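Notes for talk, 28 June 2024
Kojo Opoku

Start with the schedule. The president of Ulaslow will not go to the Ploruneck summit in October. The foreign minister goes in his place. His office confirmed this in two lines and gave no reason.

Pause. Ask who has covered a summit.

Last time he skipped one, the Solberg talks, the delegation was cut to 22 people. The usual number is 41. Fewer aides means fewer side meetings.

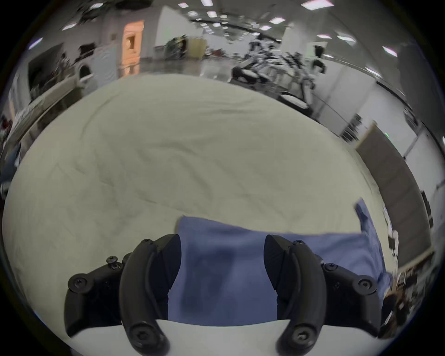
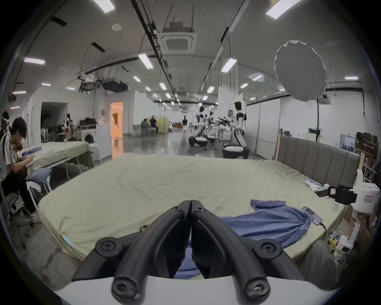
Photos: Kojo Opoku

Next point: the spouse program. It was dropped from the draft agenda before his office said anything. Read the agenda first, then the press release.

Press passes: 1446 requests, 606 granted. Say both numbers slowly.

If asked about the Prernix meeting: no date set, no place set. Don't guess.

Skip the part on protocol if we are short on time. Go to questions. Repeat each one into the microphone before answering.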